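Rédiger une annonce de location de vacances qui se loue (et qu'on n'a pas honte de relire)

Mis à jour le 9 sept. 2025, par Roos Vermeulen

Je loue un deux-pièces à Gorport depuis assez longtemps pour avoir commis toutes les erreurs qui suivent, certaines deux fois. Ma première annonce comptait quatre points d'exclamation dans le titre et le mot « cosy » à trois reprises. Elle m'a valu une réservation en février, de la part d'un cousin.

Étape 1. Le titre

Commencez par ce que le voyageur cherche : le nombre de couchages, le quartier, l'atout principal. « 2 pièces, 4 couchages, port à 300 m » fait le travail. « Petit nid d'amour entre ciel et mer » attire surtout des gens qui vous demanderont ensuite combien il y a de lits.

Si le canapé est convertible, écrivez-le dès le titre ou la première ligne. Le voyageur qui découvre en arrivant que son « couchage » se déplie avec un bruit de pont-levis ne vous mettra pas cinq étoiles.

Étape 2. Les distances

Mesurez-les à pied, par les rues, avec une valise si vous avez du courage. Mon voisin de palier annonçait la plage à 5 minutes. C'est exact pour une mouette. Pour un couple avec poussette, comptez 12 minutes et un escalier, et l'escalier mérite sa propre phrase.

Évitez « proche de tout ». À Covthorpe, où je loue parfois la maison de ma tante, « proche de tout » désigne une boulangerie fermée le lundi et un arrêt de bus.

Étape 3. La description

Procédez dans l'ordre de la visite : entrée, séjour, cuisine, chambres, salle d'eau, extérieur. Pour chaque pièce, donnez la taille du lit, le rangement, l'exposition. Ma chambre principale fait 12 m² et donne sur la cour ; je l'écris tel quel et personne ne s'en est jamais plaint, alors que j'avais essuyé deux remarques acides à l'époque où elle était « spacieuse ».

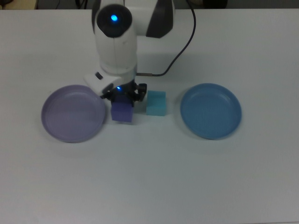 Bras blanc, pince noire et cube violet foncé.

Pour la cuisine, faites une liste et tenez-la à jour. Précisez le type de cafetière, c'est la question qui revient le plus. Indiquez si le four est un vrai four. Quant au lave-vaisselle, s'il ne marche qu'en tenant la porte avec le genou, réparez-le ou retirez-le de l'annonce.

Étape 4. Le prix et les frais

Affichez tout : ménage, linge, taxe de séjour, caution. Chez moi, la caution est de 300 € et le linge coûte 22 € par lit. J'ai longtemps caché ces montants en bas de page, en petits caractères, avec l'espoir un peu lâche qu'on ne les lise qu'après avoir payé. On me les reprochait ensuite dans les avis, en très gros caractères.

Sur Pastarer, où j'ai mes deux annonces, il y a une case pour chaque supplément. Remplissez-les toutes, même celles à zéro. Une case vide fait naître des soupçons et des messages à 22 heures.

Étape 5. Le règlement

Cinq lignes suffisent. Animaux, tabac, fêtes, heure d'arrivée, heure de départ. Le règlement que m'avait légué l'agence Michiels tenait sur trois pages et interdisait nommément la fondue. Je n'ai jamais su ce qui s'était passé, mais la tache au plafond du séjour me donne une idée.

Soignez le ton. « Merci de ne pas fumer à l'intérieur » obtient le même résultat que le paragraphe en majuscules et n'oblige pas vos hôtes à passer leurs vacances avec l'impression d'être en sursis.

Étape 6. La relecture

Laissez reposer une nuit, puis faites lire l'annonce à quelqu'un qui n'a jamais mis les pieds chez vous. Demandez-lui ensuite de dessiner le plan de l'appartement. S'il place les toilettes sur le balcon, revenez à l'étape 3.

Refaites l'exercice avant chaque saison. Les travaux de la rue finissent, le marché change de jour, la supérette devient un salon de toilettage pour chiens. La mienne vendait du pain, je l'ai vantée tout un été après sa fermeture.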